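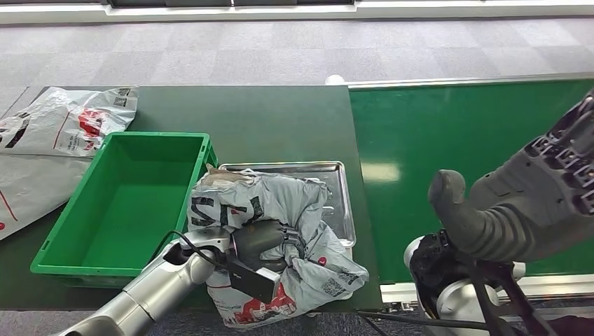

Notebook, 11 November 2019

Floor plan measuring, Akside house, second visit

Good day. Very good day! I went back to the Akside place with the laser and the old steel tape to find out why our plan wouldn't close, and I found it. For anyone who hasn't followed: the listing plan we drew in August gave a back bedroom that was 9 inches too wide for the outside of the building. You can push that around between walls on the screen until it looks fine, and I admit I had a go at that, but the error has to live somewhere.

It lives in the chimney breast. The front bedroom and the back bedroom share a wall with a breast on both sides, and whoever took the first set of numbers (me) measured one room into the alcove and the other to the face of the breast. Added together they make a house that doesn't exist. Measured alcove to alcove the whole upper floor closes to within half an inch, and I was so pleased I did it again from the other end just to watch it work.

Things I want to keep from this:

Run one long line first. From the landing you can shoot through both open bedroom doors and get nearly the full depth of the house in a single reading. Everything else hangs off that. I used to build up from the small rooms and hope.

The bay. I took it as three chords plus the depth at the middle, then checked the diagonals. The left return is shorter than the right one, so please don't mirror it when you draw it up. It looks wrong on paper and it is right.

Sloped ceiling in the loft room. We have been quoting the floor area wall to wall, and a buyer will walk in and find they can't stand up in a good slice of it. I marked the 5 foot line with masking tape on the floorboards and measured to that as well. Both figures should go on the plan, with a dashed line between them. Tineke Hermans has been asking for this on every listing with a loft and I am now fully converted.

The laser does not like the glass door to the garden. Readings jumped all over the place until I held the back of my notebook against it. Steady after that.

Total for the house comes out 6 square feet under the August figure. Small, but it's under, and the listing has been up with the bigger number. Needs to be changed on the sheet, the window card and the web page, all on the same day if we can manage it.

Also did the yard while the light held. Our sheet says "100 ft garden." I got 97 and a bit to the fence, and it's only 100 if you start from inside the kitchen. It's a lovely garden and it doesn't need the help. I'd write 97. There is a pear tree against the side wall that deserves a line in the listing far more than those three feet do.

Afternoon, at the desk

Redrew the upper floor from scratch using Tineke's order (long line, outer walls, stairs, then rooms) and it took less time than fixing the old one would have. The stairs went in clean on the first try, winders and all. I tried the same order on the Greltholm apartment from our old notes and it closes too, apart from the bathroom, where there is no reading for the boxed-in pipe. Next time I'm over there I'll get it.

Wall thickness: the party wall is an assumption. I can't measure through it, so I've carried over the figure from the Desmet survey of the house two doors down. Same row, same builder as far as I can tell. Marked with a question mark in pencil on the drawing. Leave the mark on until we hear otherwise.

Still open:

Zastham, 2 outbuildings, no measurements at all for the smaller one. Key is on the hook by the back door.

North arrow on the Akside plan. I had it pointing at the street, and the street runs northeast. Fix before printing.

New batteries for the laser. It dropped to one bar on the landing.

Ask Tineke whether closets count in her bedroom figures. Mine don't, and we should both be doing the same thing before the Greltholm sheet goes out.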